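Section 4: Setting up the table

OK, so by now you've unpacked everything and checked it against the list in Section 3. This is the part I like best, setting up the table for block sorting, and it's also the part people rush. I rushed it myself the first time and spent a whole evening chasing a mat that kept creeping toward my lap.

What you need
The Mastness desk mat (the large black one)
One bowl
The blocks from the Pillai pouch
A damp cloth and a dry cloth

1. Clear the tabletop all the way to the edges. I mean it, mugs too! Wipe it with the damp cloth, then the dry one, and give it a few minutes.

2. Unroll the mat with the smooth side down. If it has been in its tube for a while the corners will curl up at you. Roll it the opposite way, hold it for a bit, and try again. Mine needed a night under some cookbooks.

3. Line up the long side of the mat with the side of the table where you sit. Leave a strip of bare wood showing so your wrists don't drag the mat along.

Note: Brynhildur Juhl, who tested the first draft of this guide, is left-handed and likes the whole layout mirrored. That works fine. Just swap left and right from here on.

4. Put the bowl at the far left corner of the mat. Any round bowl will do, but I'd go for one with a pale inside (a reddish block is so much easier to spot against it).

5. Tip the blocks out of the pouch and choose one to begin with. Put the rest away, pouch and all. I know it's tempting to pour out the lot, but for the first round you want one block and plenty of open mat.

Caution: The blocks are small enough to swallow. Keep them away from toddlers and from dogs with opinions.

6. Set your block on the mat just in front of the bowl. It doesn't have to be perfectly centered, and a little to the right is fine.

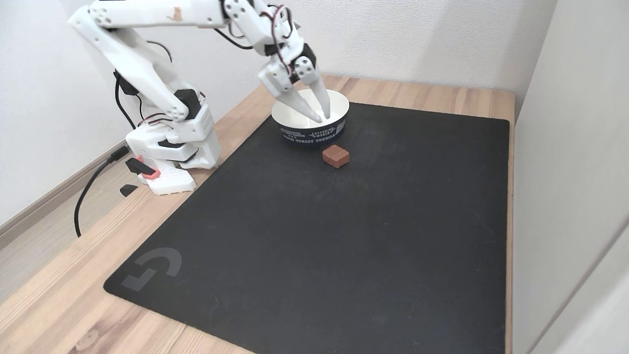 7. Sit down and check that you can see over the rim into the bowl without leaning. If you can't, change to a shallower bowl or raise your chair a notch.

8. Once the first round feels easy, move the block farther out, a hand's width at a time, until you're starting from the opposite corner.

Note: If you have the older Drotstead mat, it's a bit slicker underneath. A strip of shelf liner fixes that.

When you're done for the day, blocks go back in the pouch and the mat can stay out flat. Refills and spare pouches are in Section 8.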